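Working Rules for Kitchen Task Recording, Revised

The rules below replace the set I posted in February. They apply to every arm station at Tsikata and, by agreement with Mareike Lenz, to the two stations at Arkance as well. I publish them on this page so that new operators have one place to look.

A task sheet must be at the station before the arm is powered. The sheet names the objects, the starting place of each, and the end state that counts as complete. For the steamer task, the sheet also states where the lid is to rest.
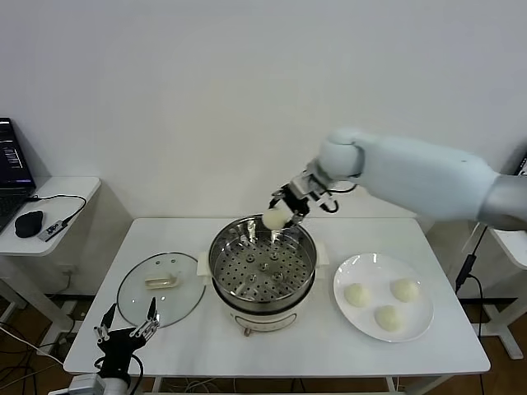 Operators shall keep both hands off the table while either arm is enabled. If an item has to be moved, the arm is paused first and the pause is entered in the log. Food is handled with clean gloves and discarded at the end of the day. It is not to be eaten.

Cables on the floor are to be checked at the start of each shift. Cecilia Ansah has asked that any loose run be reported to her directly, and I support that request.

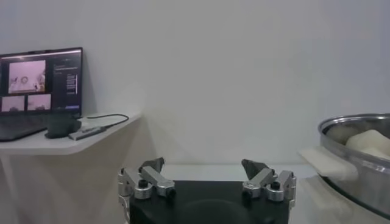 A recording is accepted only if every camera view was live from start to finish. The operator confirms this on the laptop before the first motion and again after the last. In our most recent review of 400 recordings, 289 met the standard on first check. Most of the others failed on a missing log entry, a fault we can correct with better habits.

Failed attempts are kept and labeled as failed. An operator may repeat a task up to seven times in one sitting and must then take a break.

Questions about the wording may be sent to me before Wednesday. The section on knives remains under discussion, and the earlier text stays in force until it is settled.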